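Lost property shelf to be cleared at Gristach workshops

Saturday, January 12, 2019

Anyone who has put down a bag at the Gristach workshops and walked away from it has until the end of the month to come and get it. After that the lost property shelf will be emptied, and its contents will pass to the charity shop on the corner, which has been warned.

The shelf was put up in July as a home for the odd glove. It now holds 14 bags, a quantity of scarves and one ski boot, and has begun to lean. The management at Mimar, which runs the building, says it will not be putting up a second shelf on the grounds that it would only encourage people.

Bags are the main trouble. Most of them are black, most of them are nylon, and most of their owners, when they ring the office, describe them as "a black one, with a strap". The office has asked callers to try a little harder. A broken zip is helpful. So is a name, which can be written on the inside with a pen, an idea that has so far found few takers among the building's 40 tenants.

Bultix, the packing firm on the ground floor, has offered to lend a hand by supplying cardboard boxes, of which it has a great many. Unclaimed things will be sorted into these by the week in which they were handed in. Sakalauskas, the upholsterers upstairs, have promised to mend any torn straps before the bags go to the shop, provided the bags are empty and nobody wants it done the same day.

Owners can call at the office between nine and four on weekdays and should be ready to say what is inside. "Bits" was accepted as an answer last autumn but will not be again, following the collection of the same holdall by two different people, one of whom brought it back and was very decent about it.

Keys, phones and wallets are not kept on the shelf. They are locked in the office drawer and can be had on proof of ownership. Food is thrown out each Friday without discussion, and the lunchbox it came in is kept only if it can be opened safely.

Tenants are also reminded that carpeted surfaces in the shared workspace are for work, and that a bag left lying on its side there overnight will be treated as lost, however firmly its owner may feel that they knew where it was. The charge for getting one back is nothing at present. Mimar says it is thinking about this.

Items for the shelf should be handed in at the office with a note of where they were found.
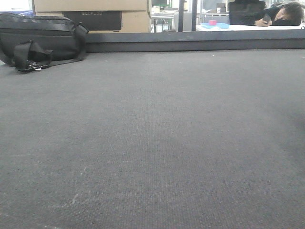
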